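Usness council backs Riedl as schools commissioner

Leopold Riedl was confirmed as schools commissioner for Usness on Aug 24, 2018, after a hearing that ran well into the evening. The post had been empty since February, when the last holder left to stand for the regional assembly.

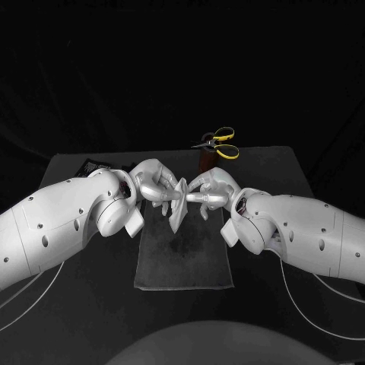

Members mostly wanted to hear about teacher pay. Riedl told them that 934 teachers in the district were still owed part of last year's allowance, and that he would put the arrears ahead of any new building. He gave no date.

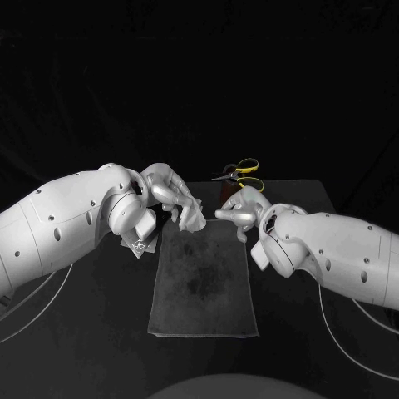

Osvaldo Siqueira

Opposition members from Takadham voted against him. Their complaint is an old one — the district office sits in Usness and the money tends to stay there. Of the 23 schools marked for repair, 2 are on the Takadham side of the river.

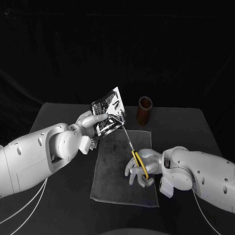
Two robot arms above a folded dark grey cloth

Riedl said the repair list would be looked at again. He also promised to publish the report on exam fees at Tang, where 1,438 pupils were charged twice. Parents there have been asking for it for months.

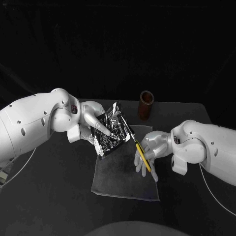 White robot arms over a dark grey table

The commissioner takes up his post next week. His first meeting with the teachers' union will be held at the Menivus hall, and members of the public may attend.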